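How to Keep Proof That You Live in Your New Home

Got the keys? Congratulations! Now spend one evening on the least glamorous and most useful job of the whole move - a folder that shows you really live there. Plenty of buyer programs and low-rate loans ask for it later.

Step 1. Switch your mailing address with your bank, your employer and the DMV in week one.

Step 2. Put the power and water in your own name. Save every bill as a PDF, even the tiny ones (my first was $14!).
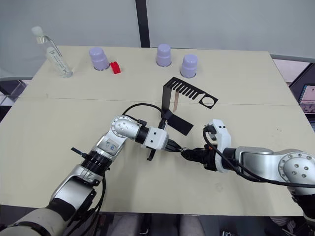
Three lavender cups and a bottle on the table.

Step 3. Name files by month, so January's bills sit together. I love this part - it takes seconds and you'll find anything you need.

Step 4. Keep delivery receipts. My $442 mattress invoice from Dawber has my name, the street address and a date all on one page. Perfect!
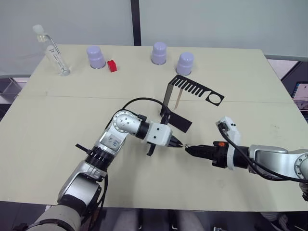

Lavender cups again, with a small red block beside one.

Step 5. Read your program's rules on how long you have to stay, and call before you rent out a room or move away for work.

Liam Hartley
Updated July 9, 2026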